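Snack cupboard changes at the Lenihan Street center

From the November newsletter of the Nistorley Neighborhood Center

Starting this month, the after-school snack cupboard moves from the back hallway to the activity room. The shelves are up and the first order has been put away. Families who use the program should read this through once, as a few of the rules are different from last year.

The cupboard is open to any child signed in for the after-school program, from 3:15 until 4:30 in the afternoon. It used to stay open until pickup. We had a lot of kids filling up at 5:15 and then not eating dinner, and parents brought it up at both of the fall meetings. After 4:30 there will be water and fruit on the counter for anyone who is hungry, and that's all.

Each child may take 2 items. On half days, when the program starts at noon, the limit is 3. Staff will not be keeping a list. We would like the older kids to set the pace on this and so far they have. If your child needs more than that because of a long bus ride or a medical reason, tell the front desk and it will be noted on the sign-in card.

What we buy

Nearly everything in the cupboard is individually wrapped. Some of you have asked why we don't buy big bags and pour them into bowls, which is cheaper and makes less trash. We did that two years ago. The bowls went stale by the end of the week and we had no labels to check when a child with an allergy came to the table. With single packets the ingredients are printed on every one.

The order comes from Zallulon, the wholesale club out past the rail yard. We switched from Skostix in the spring after they raised their delivery minimum. Zallulon does not deliver to us at all, so a staff member drives out with the van, but the prices are lower and we can pick what we want off the shelf instead of taking a preset case. The things we try to buy every time are crackers, pretzels, granola bars without nuts, raisins, applesauce pouches and rice cakes. Chips come in when there is room in the budget. We don't buy candy, and we don't buy anything with peanuts or tree nuts on the label, including the "may contain" kind.

Last school year the center spent $1,055 on snacks. Of that, $440 came from the spring yard sale and the rest came out of the general program fund. Prices have gone up since then and we expect to spend more this year. The yard sale will happen again in May, and there will be a separate notice about tables.

Bringing food from home

Children may still bring their own snack. Please put a name on it. Please also leave out nuts, even if your child is careful, because the tables are shared and the little ones touch everything.

If you would like to donate to the cupboard, we can take sealed, store-bought packets with the date showing. We can't take home baking for the cupboard, although it is welcome at the potluck. Leave donations at the front desk and not in the activity room – things left in the activity room tend to be opened before they are checked. Anything past its date gets thrown out, so look before you drop it off.

Birthdays are the one exception. A family can bring a treat for the whole group if the front desk knows two days ahead. Store-bought is easiest for us, with the box or wrapper still on it so the label can be read.

Unpacking and sorting

A new order gets sorted before it goes on the shelves. Older packets move to the front and new ones go behind. Salty things are on the middle shelf, sweet things on the one above it, and the applesauce goes at the bottom where it can't fall on anyone. Children in fourth grade and up can help with this if they want to, and it counts toward their service hours. Hands should be washed first. Empty boxes get flattened and go in the recycling by the side door, unless the art group has asked for them. 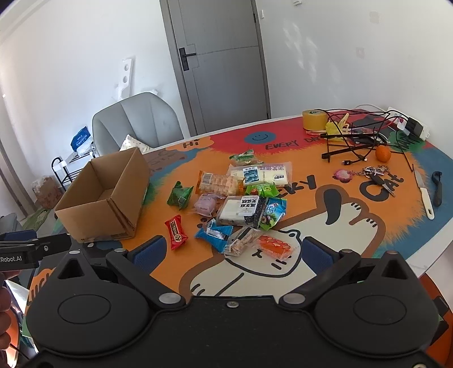 One parent wrote in to ask if the cupboard could have a shelf for children who can't have gluten, saying that her son usually ends up with raisins every day and is tired of them. She suggested a marked bin, kept low enough for the younger kids to reach, and offered to send in a list of brands that her family has had good luck with. She also asked that the bin be left alone by children who don't need it, at least until the end of the week.

We think the bin is a good idea and have set aside the left end of the bottom shelf for it. It will have a yellow label. The list can go to the front desk, and other families are welcome to add to it. We can't promise every brand, only what Zallulon has on the day we go. The same bin can hold dairy-free items if there is demand – let us know.

Wrappers

Please remind your child that wrappers go in the trash can by the sink. We have been finding them under the couch cushions and inside the piano bench. The room is used by the evening quilting group, and they have been patient about crumbs so far.

The snack sign-up sheet for the winter break program is on the board by the entrance. It comes down at the end of the month. Allergy forms from last year have expired and need to be filled out again, even if nothing has changed. Blank forms are in the wire rack under the board.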